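Projects > Hurketden Shared Kitchen > Progress reports > June

Hurketden kitchen: where your money went this month

Hi everyone at Porketti! It's been a busy month (again), so I'll stick to the kitchen. We're through 65 percent of the equipment grant, the shelving is up, and 11 households now cook with us every Wednesday. The second sink is still waiting on a part.

Washing up was our big headache, with plates piled on towels all over the place. So we've started on dish racks and small utensils, and I'm so happy with how it's going!

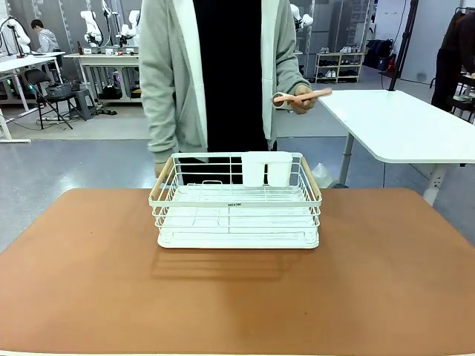

Report by the kitchen coordinator, Hurketden

The white wire rack has wooden handles and a double cup for utensils, and I'd like 2 more like it. We still need 14 serving spoons, and Shibata has sent a quote. I'll forward it before the next payment is due.

Comments

plusik_fan: Love the pink one!
Upstairs neighbor: Any news on the sink part?

Related
Plusik pantry: spring report
Shelving at Hurketden, finished
How we choose kitchen projects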